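Stitport
Home
Shop
Workshop notes
Visiting us
Basket (0)

The Brekke darning loom
In stock

A small loom for mending holes in socks, jumpers, gloves, blankets and the knees of children's leggings. The Brekke clips over the worn patch and holds your threads at an even spacing while you weave across, so you end up with a flat square of new cloth where the hole used to be.

We have been selling mending things at Stitport for a good while now, and the Brekke is still the one I reach for myself when the sock pile gets silly. It is a plain little tool – a beech disc, a row of hooks and a stout elastic band – and most people have their first patch finished before the tea has gone cold. I've put everything I can think of on this page, but do write in if I've missed something!

What comes in the tin
Beech disc with a groove round the edge
Hook bar with 13 hooks
2 elastic bands (one to use, one for when the first goes missing down the sofa)
Blunt darning needle, long eye
Folded instruction sheet with drawings

Choosing your yarn
You'll want something a touch thinner than the wool your garment was knitted from. I know it's tempting to match it exactly, but a thick darn makes a lump, and a lump under the heel is a miserable thing on a long walk. For everyday socks we suggest Funari mending wool, which has a bit of nylon spun in and comes on cards in all the sensible colours and a few daft ones. For fine jumpers, Prekari is lovely: soft, slightly fuzzy, and very forgiving of a wobbly row. Both are sold separately, as most of our customers already have a drawer full of odds and ends that will do perfectly well for practice.

Using the loom
Lay the disc inside the sock, directly behind the hole, and smooth the fabric over it. Slip the hook bar on top at the upper edge and wind the band round the groove to hold the lot together. It should feel snug, but if the knitting is stretched like a drum skin, ease it off a little or your patch will pucker when you take it out.

Anchor your yarn below the hole in good sound fabric, take it up over the first hook, back down, pick up a tiny stitch, and carry on until you've crossed the gap with a bit to spare either side. Then weave. Flick the hooks over after each row and they'll lift the alternate threads for you, which I still find enormously pleasing after all this time. Push each row down with the needle as you go.

When you reach the top, slide the loops off the hooks one at a time and catch each of them with a stitch. Leave tails long enough to weave in on the back.

Mending in short sittings
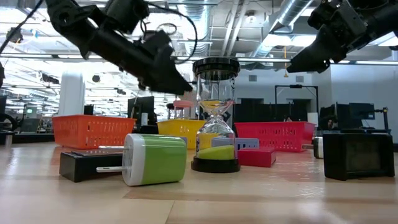 3 min read

Remedios Quintana, who teaches our Sunday mending table, is a great believer in stopping before you're tired. She likes a sand timer for it, the old hourglass sort with the sand running from the upper bulb to the lower, and no bleeping to make you jump and drop a loop. Her other habit is sorting by colour before she sits down. Mesh baskets in orange, yellow and red, say, can each take a different kind of job: one for socks, one for elbows, one for the things you keep putting off. I was doubtful, but my own heap has shrunk a good deal since I tried it.

Looking after it
Wipe the disc with a dry cloth and rub in a drop of linseed oil if the wood starts to look thirsty. Please don't leave it in water. If a hook gets bent, turn it back gently with your fingers; pliers tend to scratch it, and then it snags.

Size and weight
Disc: 91 mm across
Weight in tin: 200 g
Suits: light to medium knits, woven cotton, denim up to jeans weight

Orders and returns
We pack orders in the morning and post them the same afternoon. Unused looms can come back to us in their tin for a refund. Spare bands and hook bars are listed under Parts, and our next beginners' table is in August – places are booked through the Visiting us page.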